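### 4.2 Handing work from one arm to the other

It is tempting, when one has spent a happy winter watching a robot pick up cups, to suppose that the rest of the housework will follow along soon enough. We began in rather that spirit ourselves. Picking up a single thing from a clear patch of table is a job our system now does well, and of the 300 single-arm trials in the Brirkau set we have little to say that was not said in Section 3. Jobs that need both hands at once are another matter, and they make up a surprising share of what people do at a kitchen counter or a packing bench (holding a flask while turning its lid, say, or steadying a tall tin so that it can be wiped).

We therefore set aside 200 trials for upright objects that both arms must attend to together, as in Figure 3.
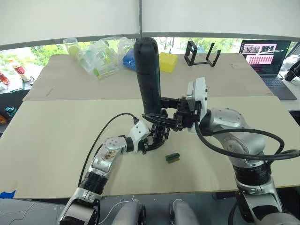 **Figure 3.** Two-arm work on a tall black cylinder. The right gripper holds it from the side; the left gripper points towards its base.

Tall, smooth objects turned out to be the most trying of the lot, and we grew quite fond of them for it. A firm hold from one side leaves the second gripper very little room, and the fingers of the two hands must pass close to each other low down, where the wrists themselves can hide the object from the head camera. Nighat Chaudhry, who ran most of the Tuesday sessions, suggested letting the second arm wait for 20 seconds before moving in, and this patient approach cured a good many of the knocks we had been seeing. It also made the whole business painfully slow, and no shop floor would put up with it for long.

Our view, then, is a hopeful but modest one. The planner borrowed from the Wurnent project copes with either arm kindly enough when it is left alone, and we think the timing between the two is where the next effort should go. We return to this in Section 5, with the Tidell bench tasks.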